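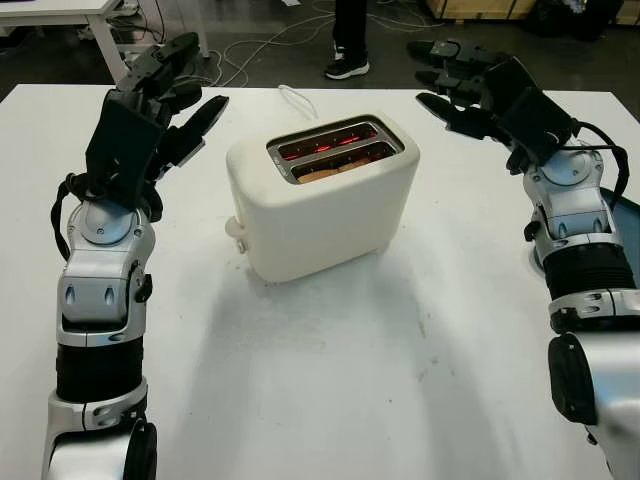 Lovisa Dahlgren
Cell technician, Tavstead

The toaster cell is back in use after its March service. Both wrists were checked for play and the cable loops refitted – the right one had been rubbing.
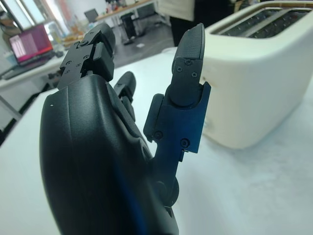
Hand and toaster, from the wrist camera.

Fingertip screws get a check every 25 cycles. Pads are changed at 500, and the log now stands at 2,351.

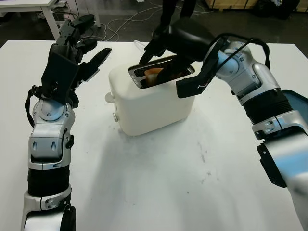
Tavstead, March

Gerardo Padilla has reset the right hand's height over the slots. Please don't move the toaster without telling him.
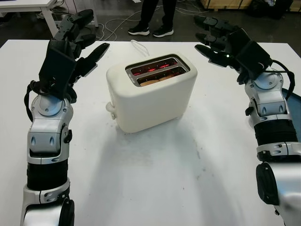 Spares

Ollell has sent new fingertip pads. Bellows are on order from Akpan.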